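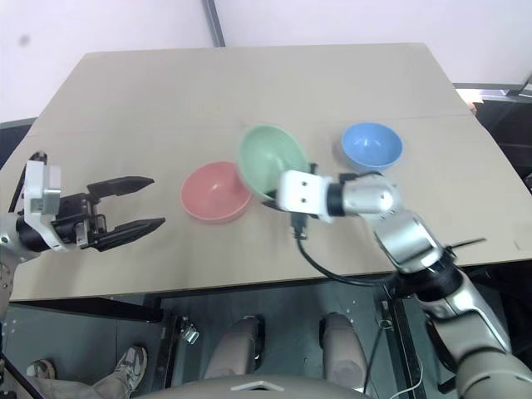 1. Purpose of the visit

Our group went to the open day at the Nazari robotics lab in July as the field part of the automation course. Each group had to watch one demonstration from start to finish, talk to the people running it, and write up how the task was set up, what was hard about it, and what we would use in our own project. We chose the tabletop demonstration, where a two-armed robot handles bowls.

2. Who we talked to

Zyanya Tapia ran the station and answered most of our questions. She works on the Pireck project, the lab's study of household handling tasks. She gave a short talk before the first run and stayed after the last one to go over our notes.

3. The setup

The robot faces a beige table with a white wall behind it. Each arm ends in a gripper with two fingers. Three bowls are used, one pink, one green and one light blue, and the job is to stack them. Either arm can do the picking up. The arm that is not in use is supposed to wait on its own side with its gripper open.

The bowls are ordinary kitchen bowls. We asked why they did not use something made for testing, and Tapia said the point is to work with things people already have in the cupboard. The colors make it easy for the software to tell the bowls apart, and for visitors to follow which one is being moved.

4. What we saw

The green bowl was the first to move in the run we followed most closely. The right gripper took it by the rim and tipped it steeply, with the pink bowl on its left and the blue bowl on its right. We had expected the gripper to hold the bowl level the whole time. Tapia explained that a rim grip leaves the bowl free to swing a little, so the wrist has to correct the angle before the bowl is lowered.

The motion was slower than we expected. The speed for the open day was set to 30 percent. A person doing the same job would not think about it at all, and would probably pick up two bowls at once.

5. How the lab keeps records

Every run is logged in a program called Gruvel, with the start position of each bowl and the result. At the time of our visit the log for this task had 300 runs, of which 268 were marked as successful. Most of the failures fall into two groups. Either the fingers close on the rim too close to the edge and the bowl slips, or the bowl is set down off center and leans on the one under it. A leaning bowl counts as a failure even if it does not fall.

The target for the end of the project is 2000 runs, with plates and cups added later.

6. What we can use

Our own arm, Prundumia, has one gripper and much less reach, so we cannot copy the task. We can copy the way results are logged. Up to now we have only written down whether a trial worked. We will add the start position and the type of failure to our sheet.

We also plan to try a rim grip on the plastic cup, which we have been grabbing around the outside. Our fingers may be too thick for this and might need to be printed again.

7. Open questions

We did not find out how the robot decides which arm to use when a bowl is in the middle of the table. Tapia offered to answer by email, and we will add her reply to the final version.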